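Skireck cell: placement height fault traced to tool offset

In February the Skireck two-arm cell logged 40 stacking cycles under the new Zundik motion controller. The protective stop tripped in 8 of them. Every stop came from the right arm, and every one occurred during the last part of the downward move, with a block in the gripper and another block under it. The left arm ran the same program without a stop.

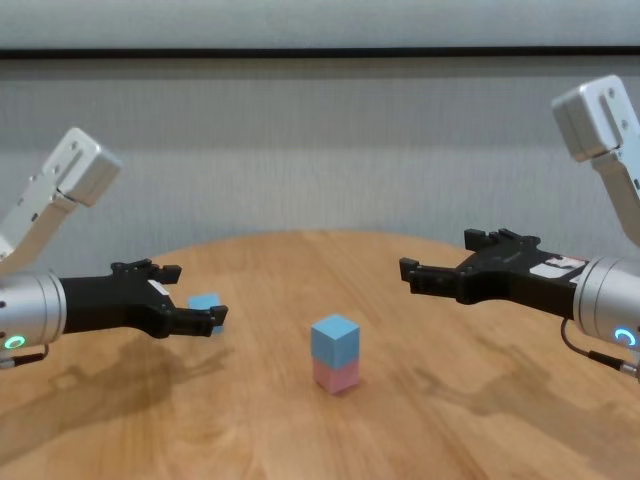
What the log showed

The force reading on the right wrist climbed before the controller expected contact. The program then kept driving down for 3 mm until the limit was reached and both arms halted. In 5 of the 8 stops the held block had shifted in the fingers and had to be removed by hand before restart. Nothing was damaged. The blocks are soft, and a rigid part would have loaded the gripper linkage directly.
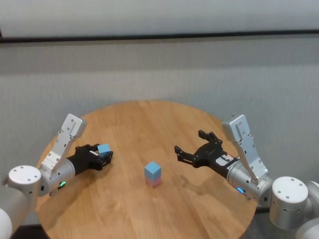
The Ilside release of the stacking program takes one tool offset per arm and applies it to all moves. Block heights are entered separately. A stack such as the light blue block on the pink one therefore needs two correct numbers, the height of the lower block and the distance from wrist flange to fingertip. The block height was right. The right arm's fingertip distance had been carried over from the previous finger set, which was shorter, so the controller believed the fingers were higher than they were.

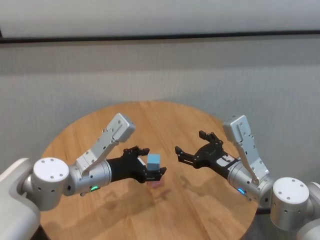
Left gripper holding a light blue block, right gripper open.

Correction and restart

The offset was measured again with the fingers closed on a block and entered for both arms. The old value was deleted from the Zundik tool table so that it cannot be recalled by a program load. Approach speed over an occupied position was also reduced, and the force limit was left where it was. Raising the limit would have hidden the fault.

The stop reset procedure has changed as well. After a stop with a block in the grip, raise the arm in manual mode before opening the fingers. Two of the February resets were done the other way around, with the fingers opened under load.

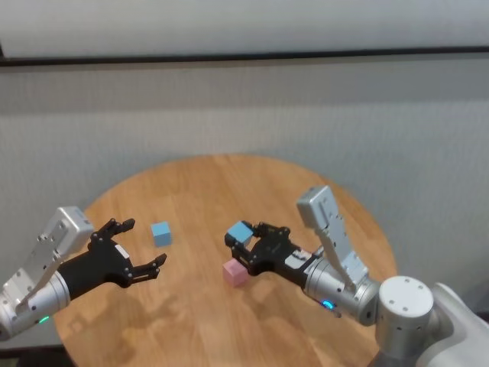 Dunbar wrote in to ask why the offset was not checked when the fingers were changed, and suggested that the program refuse to start until a new value has been confirmed for each arm. The check was on the setup sheet for the left arm only. It has been added for the right, and the start interlock has been requested for the next Ilside release. Until that is in place, run the first placement after any finger change at reduced speed with a hand on the stop button.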